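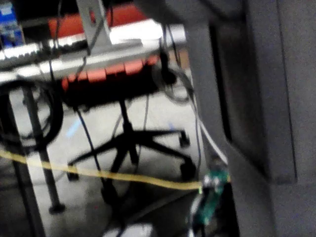 Have you ever had a cold that went away, and then, a few weeks later, another one came along and knocked you flat on the couch? I used to think that was so unfair. I'd done my time! I'd used up the whole box of tissues! But germs don't keep score the way we do, and this page is all about why they spread, how your body remembers them, and what a vaccine does. Let's start with how they get around, since that part is easy to picture. Think of an office chair, a nice bright orange one with a padded seat. Somebody with a cold sneezes into their hand and then grabs the seat to pull it out. Ten minutes later somebody else comes along, pulls out the same chair, and rubs their eye. That's one way a cold virus can get a ride. The other way is through the air, in drops so tiny you can't see them, and plenty of viruses like that way best.

My name is Hanna Dudek and I write about bodies and bugs for kids. (Bugs as in germs. My friend Mio Shimada does the ones with legs.) I get a lot of letters, and most of them are some version of "why do I have to get a shot?" so I'm going to answer that as well as I can.

First, what is a virus? It's a teeny package with a set of instructions inside. It can't eat, it can't grow, and it can't make more of itself without help. It needs a cell, and your body is made of cells, so you can see the problem. The virus slips into a cell in your nose or throat and the instructions inside tell the cell: stop what you're doing and make more viruses. And the cell does it! Then the new ones spill out and go looking for more cells.

Your body notices. It has a whole team for this called the immune system, and I love the immune system, I could talk about it all day. Some of the team rush in right away and fight anything that looks strange. They're fast but they aren't picky. A lot of the yucky stuff you feel when you're sick, like the fever and the stuffy nose, comes from your own team working hard.

Then there's a slower part of the team. These cells take a good look at the virus, find a bit on the outside that they can grab, and start making something called antibodies. An antibody is shaped a little like the letter Y, and the two tips of the Y stick to that one kind of virus and hardly anything else. Like a key and a lock, except the key jams the lock so it won't work anymore.
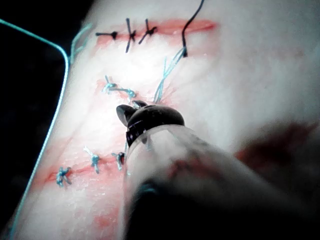
Why does it take so long to get better the first time?

Your body has to build the right antibodies from scratch, and that can take a week or two. While they're being built, the virus has a head start. Once there are enough antibodies, things usually turn around pretty quickly.

Now for the really clever bit. When the fight is over, most of the fighters go away, but a few stay behind. They're called memory cells, and they can hang around for months or years, and for some germs nearly your whole life. If the same virus shows up again, the memory cells go "oh, YOU again" and the antibodies come pouring out much faster than before. Sometimes it's so fast you never even feel sick.

So why do we keep catching colds? Well, there are loads of different cold viruses, way more than 50, and remembering one doesn't help you much with the next. Some viruses also change a little each time they copy themselves. Copying mistakes, really, like when you write out a spelling word over and over and by the bottom of the page it has an extra letter in it. Most of the mistakes don't matter. Once in a while, though, one of them changes the outside of the virus so that your old antibodies can't stick to it very well. Flu is famous for this, and that's why people get a new flu shot each year.

We use cookies to remember your settings and to see which pages get read. Accept all | Only the needed ones | Read more

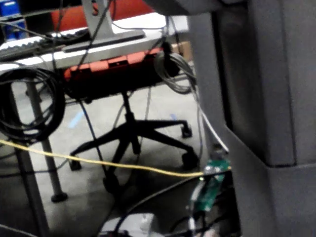
Under the desk, with plenty of cables.

OK, vaccines. A vaccine gives your immune system a practice round. It shows your body a piece of the germ, or a very weak or dead one, or sometimes just the instructions for making one little piece. It doesn't give you the full-strength germ. Your team takes a look, makes antibodies, and saves some memory cells, and you get to skip the part where you're really sick.

I took my nephew for his at the clinic in Ukgate one Saturday, and he was very grumpy about it in the car. He asked me how many kids were going to be there and I said I had no idea, so he asked the nurse. She told him they'd given 171 shots that week. He thought that was a LOT of arms. Then he looked at the wall and started telling her about his hamster and she was finished before he got to the good part.

His arm was sore that night and he was a bit tired. That's pretty common, and it's a sign that the team is at work.
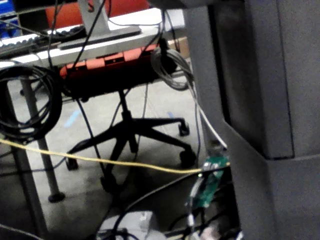 Can a vaccine help people who haven't had it?

It often can. When lots of people are protected, a germ has a harder time finding someone new to infect, so it may not reach the tiny babies and very sick people who can't have the vaccine yet. Doctors call this herd immunity.

A few things you can do on your own: wash your hands with soap for as long as it takes to sing "Happy Birthday" twice (I sing it to my dog). Cough into your elbow. Stay home when you're sick, even if it's pizza day. Open a window when a room is full of people. And if you're scared of shots, tell the nurse! They're used to it, and they know good tricks.

Next time I'm going to write about fevers and why you shiver when you're hot, which a reader in Preltgate asked me about in June and I still haven't gotten to.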